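3.2. Uniformidad luminosa de los paneles de guía lateral

Los paneles de guía lateral empleados en mobiliario comercial iluminado constan de una placa de metacrilato transparente, una o varias tiras de diodos emisores dispuestas en el canto y una lámina difusora en la cara vista. La luz se propaga por reflexión interna total y se extrae mediante una trama de puntos grabados cuya densidad aumenta con la distancia a la fuente. El comportamiento del conjunto depende en gran medida de la calidad del canto pulido y de la separación entre este y la tira.

Se ensayaron dos configuraciones. La primera, denominada Prullov, incorpora una única tira en el canto inferior; la segunda, denominada Drondell, dispone tiras en dos cantos opuestos. De cada configuración se prepararon 16 paneles, todos ellos de 5 mm de espesor y procedentes del mismo lote de material. Los paneles permanecieron encendidos 30 minutos antes de cada lectura, con el fin de estabilizar la temperatura de unión de los diodos.

La luminancia se registró en una retícula regular sobre la cara vista, con el luminancímetro en posición perpendicular a la superficie. Como indicador de uniformidad se adoptó el cociente entre el valor mínimo y el valor medio, excluida una franja perimetral de 40 mm que en la instalación definitiva queda oculta por el perfil. El tratamiento de los datos sigue el procedimiento descrito por Preda para superficies retroiluminadas translúcidas. 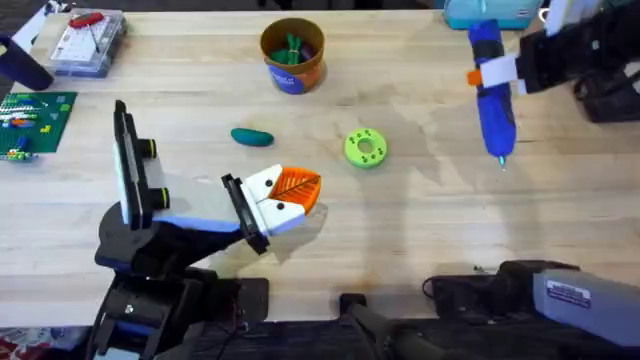
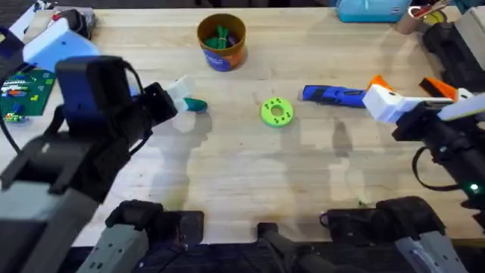

Figura 4. Brazos robóticos con pinza sobre un tablero de madera clara.

3.3. Efecto del material de recubrimiento

En las aplicaciones de mostrador y frente de barra, el panel se instala detrás de una placa de piedra translúcida, por lo general ónice. El veteado introduce variaciones locales de transmitancia que enmascaran en parte los defectos de uniformidad de la fuente, aunque no los de gran escala, como la caída de luminancia hacia el canto opuesto a la tira.

La configuración Prullov presentó dicha caída en todos los paneles medidos, y esta resultó perceptible a través de las placas de ónice de menor espesor. En la configuración Drondell, el mínimo se desplazó a la zona central y el gradiente fue más suave. La interposición de una cámara de aire entre el panel y la piedra atenuó la visibilidad de la trama de extracción en ambos casos, a costa de una pérdida de luminancia media que deberá considerarse en la fase de proyecto.

Las juntas entre placas contiguas requieren un análisis específico. En el mostrador de prueba instalado en Pradberg se observó una línea oscura en cada encuentro, atribuible al perfil de sujeción. Su sustitución por un soporte puntual del tipo Hordiienko redujo el contraste de la línea, si bien obligó a revisar el reparto de cargas de la piedra, aspecto que se aborda en la sección 4.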